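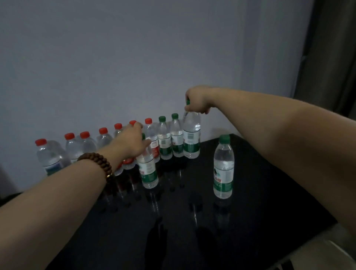

Bottled water set out by cap color, red first and then green, on a glossy black tabletop.

The Utow Table, Gloss Black

We love this table! It's the one we reach for whenever there are drinks to put out, and it's the piece people at the Imton showroom stop and run a hand over (then apologize for the fingerprints, which wipe right off with a dry cloth). Plain bottled water looks good on it. Red caps, green caps, anything with a bit of color really stands out against that black top.

Ottmar Ruppert drew the first Utow for the break room at Lammers, where they wanted a spot for drinks that didn't look like office furniture. He kept the top completely plain, with no lip and no grooves, so you can slide a whole row of bottles back to the far edge and still have the front free for cups, plates or a big bowl of ice.

The height is 30 inches, so ordinary dining chairs fit fine. The top is 32 inches deep, and I'd call that generous: you can reach the back row from a chair without standing up, and there's still plenty of room in front of you.

Care: soft cloth, warm water, a drop of dish soap if something sticky gets spilled. Skip the scouring pads, please. Gloss black does show dust in strong sun, so if your room gets a lot of light, take a look at the matte version too.

Ships flat from Cadadside with 3 spare felt pads and the hex key. Setup takes about half an hour. The next batch will be ready in October.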